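Clip-lid food boxes: your questions

Most of these came in by post and email after our piece on kitchen storage. Answers by Ilze Krūmiņa, last revised 25/03/2000.

Do I need boxes with clips at all?
Probably not as many as the shops would like. A bowl with a plate on top does for leftovers you mean to eat tomorrow. Clips earn their keep when a box gets carried about or has to stand in a cupboard with flour in it.

The label says airtight. Is it?
I treat that word as a hope. Fill the box a third full of water, close it and turn it over above the sink. I did this with 16 boxes from the Luik and Arnon ranges and 14 of them dripped. They were perfectly good for biscuits, mind you.

Are two clips worse than four?
I can't find that they are. Four gives you more to break. What matters is whether the lid sits flat before you press anything down, and plenty don't, whatever they cost.

Is a handle on the lid worth paying for?
Only if it folds down or sits in a recess, otherwise you lose the stacking. I'd still put a hand underneath. A handle on the lid means the clips are carrying your dinner, and I don't trust them with soup.

White box with grey clips and a recessed lid handle, and the clear moulded plastic:

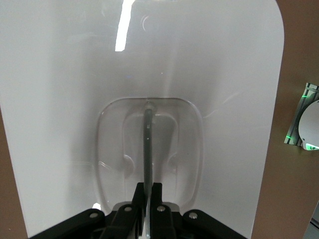
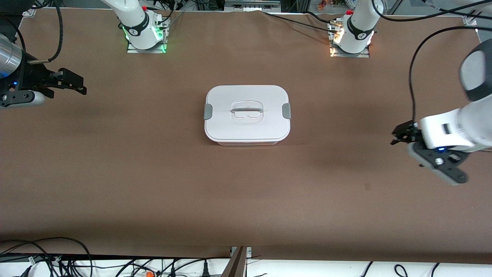 Can I put the lid in the dishwasher?
The leaflet may well say yes. Mine go in the bowl by hand, as I've had two come out with a bend in them and a bent lid is no lid. If yours has a seal that lifts out, wash it separately and let it dry before it goes back.

How do I get rid of the smell of onions?
Bicarbonate of soda and warm water, left overnight, helps a bit. Lemon juice, coffee grounds and newspaper have all been recommended to me and I noticed no difference with any of them. Leave the lid off for a few days.

Matúš Kratochvíl writes that Surkum sells spare clips. Are they any use?
They fit Surkum boxes. The packet says "most makes", and I'd want to see which ones before handing over any money. Take your old clip to the shop and hold it against the new one.

Should I buy the Ranesach set?
Do you need that many sizes? In my cupboard the middle two get used and the tiny ones hold elastic bands. Buy one box, live with it until the end of March, then decide.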